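# Count the failed handovers too

In February our group at Vonden finished a set of 1,858 demonstrations for a two-arm task. One arm picks up a small cube and gives it to the other. Of these, 1,470 were marked as good and used for training. The rest were put in a folder, and in the first draft of our report they were not mentioned at all.

I think this was a mistake, and I think many teams make the same one. When a reader sees only the good demonstrations, he can't judge how hard the task was for the people who drove the arms. A cube this small leaves very little room for error between two grippers.
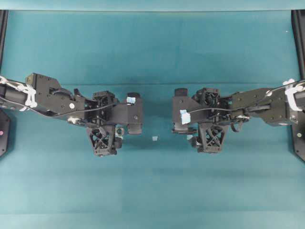
My colleagues answer that failed attempts teach a policy bad habits. I agree with this for plain imitation, where the model copies everything it is given. But to leave data out of training is one thing, and to leave it out of the paper is another. The second choice costs only one paragraph.

We trained the same policy, called Brakora, 2 times with different random seeds. The results differed by 8 points. With such a difference, I don't trust a comparison between two methods when each team cleaned its data by its own private rule.

My proposal is modest. Write down the rule for removing a demonstration before the recording begins, and print both numbers in the results table. Our Dendance report will do it from the next version.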